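Gripper and bench check after the pad fault, Lollotley kitchen bench
Checked by: Murali Thevar
Date: 2026-02-03
Copy to: Şükran Ersoy, Fulvio Sorrentino

Reason for check: during a toast pick the left orange pad came away from its finger at the lower end. The slice dropped and the finger tip touched the lid of the press. The press was unplugged and nobody was hurt. Work stopped until the items below were done.

1. Finger mounting blocks
Screws checked with the short driver, both sides. One on the left block took a quarter turn. The rest were tight.
Result: pass, recheck after 200 picks.

2. Orange pads
Left pad taken off, old glue scraped away, new pad fitted. Right pad pulled by hand along its full length and held. The new pad was left overnight before use. The old one is in the drawer with a note on it, please don't reuse it.
Result: pass after repair.

3. Marker tags
One on each block. Wiped, corners pressed down, no lifting.
Result: pass.

4. Panini press
Unplugged at the wall for all pick work. Lid checked for scratches where the finger touched, and there is a faint one. Grippers stay clear of the lid unless the press has been off for 15 minutes.
Result: pass with comment. The plug needs a label.
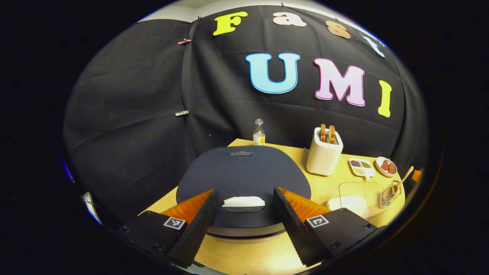
5. Toaster
Same rule as the press: off at the wall, bread in the slots for picking only. Crumb tray emptied.
Result: pass.

6. Loose items on the bench
Wire basket, sausage plate and divided tray should all be within easy reach, so that the wrist isn't twisted at the end of a pick. I did a slow approach to the basket with the fingers open and then closed them on the spoon handle. The new pad did not shift. 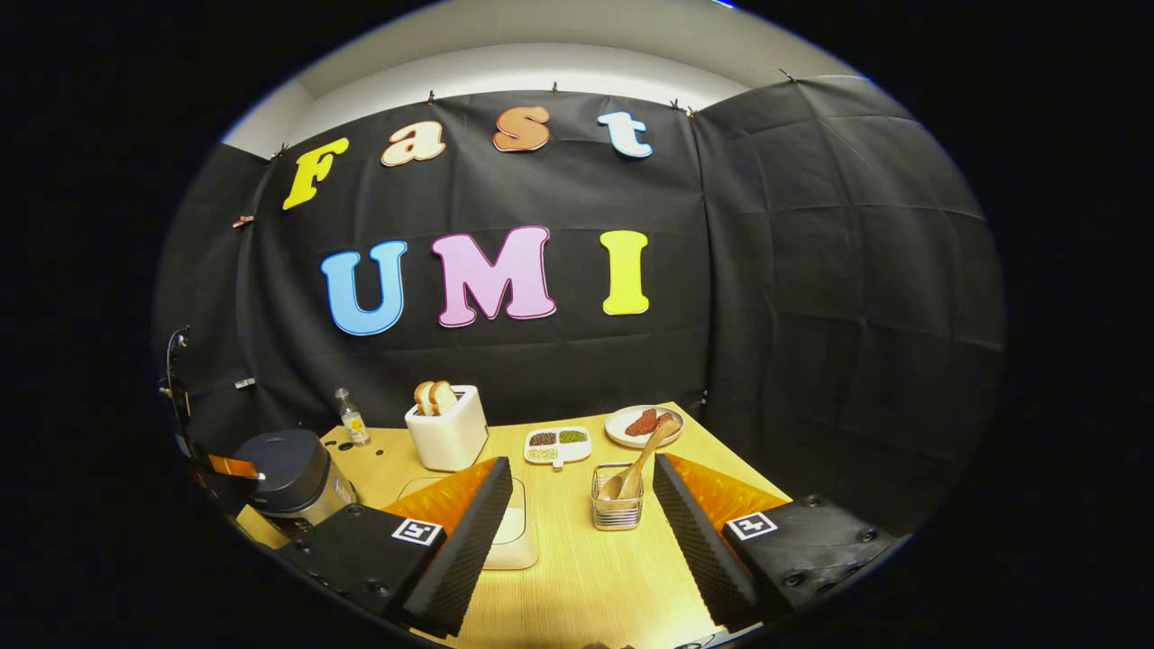 I repeated it at normal speed with the same result. The basket is light and will slide if a finger catches the mesh, so come in from above. Glass bottle to be kept at the back of the table.
Result: pass.

7. Backdrop
Clips tried by hand. Cloth must not hang on to the table near anything that heats.
Result: pass.

Still open: label for the press plug, spare pads (2 ordered from Bindar), and a line in the log sheet for pad checks. Fulvio has the log sheet.

Comments

Arturo Amato
We had a pad go the same way at Valville in August. Ours was old glue left under the new pad. Did you use a solvent or only scrape it?

Murali Thevar
Scraped, then wiped with alcohol.

Tiruwork Tsegaye
Can item 2 be done every 100 picks? 200 seems long for a glued part.

Şükran Ersoy
Agreed, make it 100 for the pads and leave the screws at 200.

Lollotley bench notes. Questions to Murali Thevar. Back to top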